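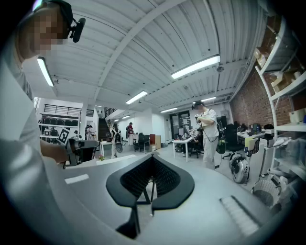

Why does a hand-held gripper lose track of where it is halfway through a recording?
Mostly the trouble is in the software's idea of the room: it has latched on to something that moved, or it ran out of things to latch on to.

I spent a good chunk of November chasing this one, so I'm writing down what I did in case you're stuck in the same hole. Our set-up is a Pyo gripper feeding Denen, our in-house tracking program, but the steps should carry over to most hand-held kit.

What it looks like when it goes wrong

You play the session back and the path is lovely and smooth, then it leaps sideways, carries on as if nothing had happened, and everything after the leap is off by the same amount. Session 702 was my worst. The path jumped at frame 1695 and the gripper ended up (according to Denen) inside a brick wall. If a robot arm had followed that path it would have gone straight for the wall too, so please don't replay anything on an arm until you've checked it!

Step 1. Find the first bad frame

Scroll back from the jump until the path looks sensible, then step forward one frame at a time. The log usually starts grumbling a little before you can see anything wrong. I write the frame number on a sticky note, as I will forget it.

Step 2. Look at what the camera had to work with

Open the video at that frame. Was someone leaning in close, or a hand across most of the view? People are a pain here – they're full of nice sharp detail and they wander off with it. Ceilings with long straight ribs are nearly as bad, as one bit looks so much like the next.

Step 3. Check the marker board

If you use a printed marker board, see whether it's in view and how much of it is covered. Then check its size in the settings against a ruler. Ours was typed in wrong by 2 mm. Chang-ho Yang spotted that after I'd blamed the lighting for almost a week. Sorry, lighting.

Step 4. Redo the map

Delete the old map, don't add to it. Walk the gripper slowly round the room with everybody standing back, and finish where you began. Then do a short test and put the gripper down on the same spot at both ends. I accept a gap of up to 7 mm. Elfriede Mösli is stricter than me and makes me do it again.

Step 5. Mark the bad sessions

Anything recorded on the old map gets a "do not replay" tag, even if it looks fine. I left 702 untagged the first time and had to go back for it later.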